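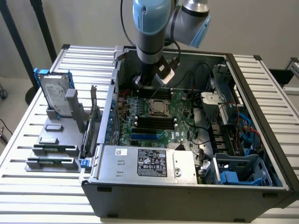 Side panel off, tower on its side, drive holder standing to the left. The slatted top is the Bralevden.

Search this site Go

Bralevden slatted work table: a review from the repair corner

By Margit Holmgren
2 July 2026

I have taken computers apart on kitchen tables, on a door laid over two sawhorses, and for one long winter on an ironing board. So please read what follows knowing that my standards were low. Even so, I love this table!

The Bralevden is a work table with a top made of white aluminum slats. I bought it for old desktops, mostly office towers that come to me with a dead drive or a noisy power supply, and it has been in use nearly every evening ever since. A tower goes down on its side, the panel comes off, and the whole inside is facing you like an open suitcase. You can do that on any flat surface, of course. What I like is that the case stays where I put it while I lean on a stubborn cable, and that I can see what I'm doing. White is a wonderful color for this job. A black screw on a dark wood table is gone for good, but on this it shows up from across the room.

Assembly took me one evening, alone, with music on. The instructions are drawings only and they're good drawings. One of the feet needed a few extra turns before the top sat level – check that before you tighten everything up, or you'll be undoing bolts on your back like I was.

The slats worried me before I bought it. I had pictured tiny screws rolling into every groove, and yes, they do roll in. They also stay in! On my old smooth top they went straight over the side. Now I drag a magnetic pen along the groove and pick them up. Dust is the real nuisance. Old computers are full of it and it settles in the channels, so I go over the table with a soft brush after each job and a damp cloth when I remember.

There's enough space beside a full tower for the parts that come out of it. I keep a gray 3D-printed holder on the left for components, with a hard drive upright in its blue caddy at the back of it, and having it stand there has cured me of stacking drives on top of the power supply. (I know. I know.) Anything small and loose goes in a Lumlow tray, the shallow one with the lid.

A few things to think about before you order. It's metal, so I never power up a bare board directly on it – boards go on a proper mat first, and I'd want you to do the same. It's cold on the forearms in the morning. And the slats leave a faint pattern on paper if you write notes on top of them, so I use a clipboard now.

I looked hard at the Clilach bench too, which has a drawer, and I do miss having a drawer. It was too deep for my wall, though, and the top was a shiny laminate that I could imagine scratching in the first week. After 23 machines the Bralevden has one small mark, and I made that myself with a screwdriver I should have put down.

If you fix computers, printers, radios or anything else with a lot of little screws, go and lean on one if you can find it in a shop. I'm planning to get the matching shelf in August and will add a note here once it's up.

My rating: 5 out of 5, drawer or no drawer.

Related reviews
Lumlow parts trays, small and shallow
Bosman screwdriver set, one year on
Clilach bench: first look
Which brush for dusty fans?

Contact | Copyright Margit Holmgren | Back to top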